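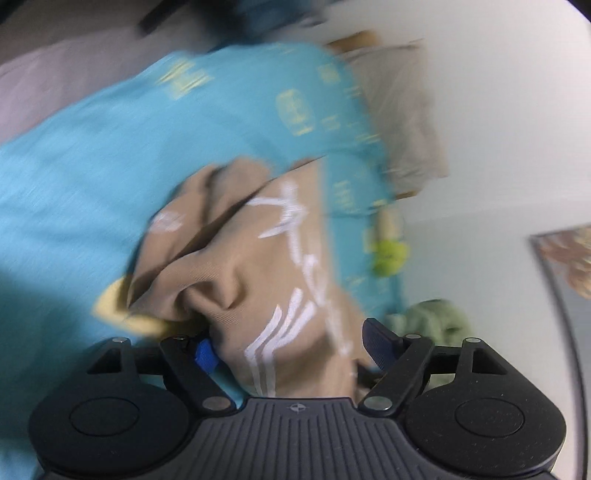
Onby Household Textiles
Data card, version 2

Summary
Onby Household Textiles is a set of demonstrations recorded with a hand-held gripper in furnished rooms. It covers picking up, moving and sorting clothing and other soft items. The set was prepared by the Cunlow group for training manipulation policies by imitation.

Contents
The release holds 3800 demonstrations from 78 rooms. Each one contains wide-angle video from the gripper, the estimated gripper path and the finger opening at each time step. Garments are handled as found – crumpled, layered or partly covered by other items.

Collection
Demonstrations were recorded by 5 trained operators under a written protocol. Operators worked at normal speed and were not asked to slow down for the camera.

Known limitations
Fast movements cause motion blur, mostly in the background and in loose fabric. These recordings have been kept. Users who need sharp images throughout should apply their own filter. Finger force was not measured.

Privacy
Residents gave written consent before recording. Requests for removal are handled by Amerley Agbeko.

Maintenance
Ayuba Quaye maintains the files and the loading scripts. The next update is planned for September.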